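Sistport Facilities and Workplace Support
Request record: Shared desks, open-plan floor
Category: Furniture and power / Desk surface
Priority: Normal
Status: Closed
Opened by: Sena Gyamfi
Assigned to: Kwaku Aryee
Date opened: 25 November 2020

Summary
Laptop loses its charging connection at the large white shared desk. Cables lie across the work surface. The requester also asks for clarification of the rule on drinks at shared desks.

Initial report (Sena Gyamfi)
I wish to report a recurring fault at the large white desk in the open-plan area. When a laptop is placed toward the left side of the desk and connected to the desk supply, the charging indicator goes out whenever the cable is moved. The connection returns if the plug is pressed back into the socket, but it does not hold. On two occasions my laptop shut down while a long job was running in the terminal, and the work had to be started again.

The supply lead also has to be brought over the top of the desk, as the opening at the back does not accept the plug. Colleagues reach across the lead to get to the mouse or a phone, and each time this happens the plug shifts. I would be grateful if the socket could be inspected and the lead given a proper route.

Separately, the notice near the kitchen states that drinks must not be taken to shared desks, while the Emen staff guide states that they are permitted. Please confirm which applies.

First response (Kwaku Aryee)
Thank you for your report. The request has been accepted and placed in the furniture and power queue. Please provide the following before the inspection:

Whether the fault occurs with more than one laptop.
Whether the same charger works correctly at another desk.
The general arrangement of equipment on the desk during normal use.

Until the inspection is complete, please do not tape the plug into the socket. Tape has been found on other units on this floor and will be removed.

Reply from requester
The fault occurs with my own laptop and with the one issued to Edem Yakubu. Both chargers work without interruption at the desks by the shelving. The usual arrangement is one open laptop, a mouse, a phone and, in most cases, a coffee.

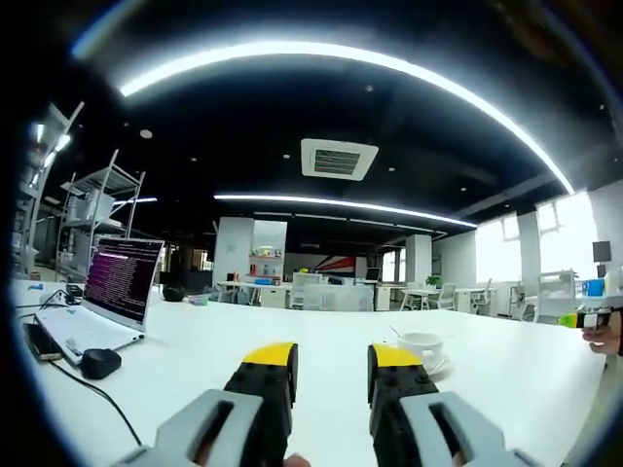
I would add that the desk is used by several people in the course of a day, and equipment is moved often. A solution that depends on everyone leaving the lead in one place is unlikely to last.

Inspection note (Abdul-Rahman Bonsu)
The desk supply was isolated and the socket module removed from its tray. The module is a Zadix unit with 2 outlets. The spring contacts in the left outlet were worn and did not grip the pins of a test plug. The right outlet was within tolerance. No scorching or damage to the wiring was found.

The opening at the back of the desk is fitted with a cover 40 mm across. The charger plug does not pass through it with the cover in place. With the cover removed, the opening is 60 mm across and the plug passes without force.

Recommended action: replace the complete socket module, fit the larger cover, and run the supply lead below the work surface with enough slack for a laptop to be turned or moved to either side.

Work order
Parts requested from Sowah: one socket module, one cover, one cable tray with clips.
Temporary measure: left outlet blanked off and labeled. Users are to use the right outlet only.
Expected delivery: 7 working days.

Comment (Mohammed-Awal Kpodo, Workplace Policy)
With regard to drinks, the notice near the kitchen predates the current guide and has been withdrawn. Hot drinks are permitted at shared desks provided that a cup with a saucer or a lidded cup is used and it is kept clear of laptops and outlets. Used cups are to be returned to the kitchen by the person who brought them. Spills on or near an outlet must be reported at once, and the outlet must not be used until it has been checked.

Completion note (Abdul-Rahman Bonsu)
Module replaced. Both outlets tested with the requester's charger and with a test plug. The lead was moved repeatedly during the test and the connection held. Larger cover fitted. Cable tray fixed to the underside of the desk and supply lead secured. Label removed from the left outlet. The old module has been retained in the store for return to Sowah.

Confirmation from requester
The laptop has remained on charge through a full working day and the lead no longer lies across the desk. I agree to closure of the request. Edem Yakubu asks whether the desks by the shelving could be fitted with the same cover.

Closing entry (Kwaku Aryee)
Request closed with the agreement of the requester. The question concerning the desks by the shelving has been entered as a new request and will be considered with the floor inspection in March. Any return of the original fault should be reported against this record so that the module can be checked under warranty.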